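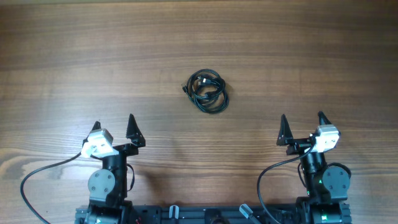 Accueil | L'atelier | Formations | Questions fréquentes | Contact

Apprendre un geste à nos robots : vos questions
Par Senad Đorđević, 24 septembre 2023

Faut-il savoir programmer ?
Pas du tout, et c'est bien ce qui nous plaît dans cette méthode ! Vous prenez les poignées de commande, les deux bras reproduisent vos mouvements, et le logiciel Fellano enregistre le tout. Nos stagiaires viennent de la couture, de la logistique, de l'enseignement (nous avons même eu un luthier), et chacun arrive avec sa façon de tenir les choses.

Par quel exercice commence-t-on ?
Souvent par un câble enroulé, posé seul au milieu de la table. Un cube se laisse saisir n'importe comment, tandis qu'un câble glisse, se déforme, garde un bout de boucle coincé sous l'autre... On apprend vite à ralentir. Approchez une pince de chaque côté, prenez votre temps, et ne tirez jamais sur un connecteur.

Combien de démonstrations faut-il ?
Cela dépend vraiment du geste. Pour une prise simple, nous en demandons 500 ; pour le rangement d'un câble à deux bras, nous visons plutôt 2000, réparties entre plusieurs personnes. Une séance dure 18 minutes, puis on souffle un peu, les épaules vous remercieront.

J'ai raté ma prise, dois-je effacer ?
Non, gardez-la si vous avez rattrapé le coup proprement, ces reprises nous sont très utiles. En revanche, si l'objet est tombé de la table ou si vous avez dû y mettre la main, appuyez sur « rejeter » et recommencez, sans rougir.

Peut-on guider les bras directement à la main ?
Oui, sur le poste Gindby, en mode souple. C'est très agréable pour comprendre les articulations, mais vos mains passent alors devant la caméra, et pour les longues séries nous préférons la commande à distance.

Comment s'inscrire ?
Écrivez-nous par la page Contact en précisant vos disponibilités. Les groupes comptent 12 personnes au plus et la prochaine session ouvre en décembre.

Ce site utilise des cookies pour mesurer sa fréquentation. Accepter | Refuser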